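The last box of plum jam went out the door of the market hall at a quarter to two, and I sat down on an upturned crate and ate a cheese roll without tasting any of it. That was my last Saturday-style stall, if I can call it that, and I've been meaning to write it down before I forget how it felt. So get yourself a coffee, because I do go on.

Some of you have been reading since the days when I sold three kinds of chutney off a card table in my sister's driveway. The short version for everyone else is that I make jams and pickles, I rented a stall in the Ostberg market hall for six years, and as of November I don't anymore. I'm still making the jam! I've just stopped standing behind it.

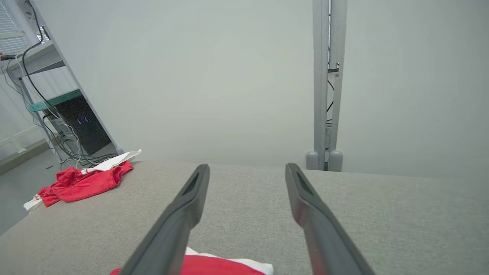

Page last changed: November, 9:40 p.m.

What got me thinking was the rent. When I started, a corner stall in Ostberg was 309 dollars a month, with the electric thrown in and a shelf in the cold room if you were nice about it. Last spring the letter came around and it was 396, electric extra, cold room extra, and a new charge for "shared promotion" that as far as I could tell was a banner. I don't blame the hall, really. The roof needed doing and somebody has to pay for a roof. But I sat at my kitchen table with the calculator and worked out how many jars I had to sell before I'd earned a dime for myself, and then I worked it out again in case I'd hit a wrong button (I hadn't).

I called Serpil Duman, who had the bread stall across the aisle from me before she opened her own bakery, Değirmenci, over in Trallness. I wanted her to tell me to hang on. What she did was ask me which part of the week I looked forward to, and I said cooking, and she let that sit there on the phone for a good long while until I started laughing.

She now takes 14 jars a week from me for the shelf by her register, and she pays on delivery, in cash, in an envelope with a smiley face on it. I can't tell you what a difference that makes when you're used to waiting on a rainy afternoon and hoping people will come in just to get dry.

The other half of it is Rivovano, the little Italian place down by the canal. Reinaldo Frota runs the kitchen, and he'd been buying my pickled peppers at the stall for ages, always paying full price and never once mentioning that they were going onto plates. When he heard I was leaving he came by with a notebook and asked if I'd make them in the big tubs. I said yes straight away and then drove home wondering what on earth a person cooks that many peppers in. The answer is a stockpot I had to buy secondhand for more than I'd like to admit, and it doesn't fit in my sink, so I wash it in the bathtub.

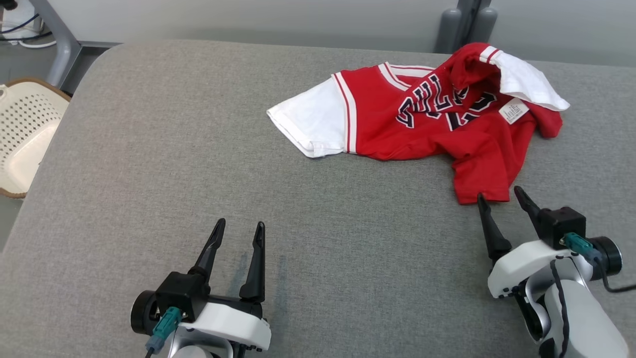
Red jersey with white sleeves and navy lettering

Now, I promised in the last post I'd be straight about money, since so many of you wrote to ask. In my last full month at the stall I cleared 730 dollars after rent, jars, sugar, fruit and gas, and that was a good month with the fall fair in it. My first month of supplying the two shops came out a bit under that. But I had every weekend morning to myself, and I wasn't on my feet on concrete from six until two, and my knees have sent me a thank-you card.

I do miss the talking. There was a gentleman who bought one jar of marmalade every other week and told me how his tomatoes were doing, and I never learned his name, and I keep hoping he's found his way to Serpil's. Wholesale is a quiet sort of business. You hand over a box, somebody signs a slip, and you never find out whether the people who took it home had it on toast or on pork chops.

A few of you have asked if you can still order from me directly. Yes, but please be patient. I'm sending out a small batch when I have enough spare jars, and the quince is spoken for already. If you have my old email it still works. If you're in Trallness, go and see Serpil, and get a seeded loaf while you're there, early, because they're gone by ten.

I've also had a couple of messages from people thinking of taking a stall themselves, and I'd hate to put anybody off. I learned more about selling food in that drafty hall than I could have anywhere else. Ask what's included in the rent and get it on paper, and bring a thick mat to stand on.

Next time I'll put up the pepper brine recipe, scaled back down to something that fits in a normal pot.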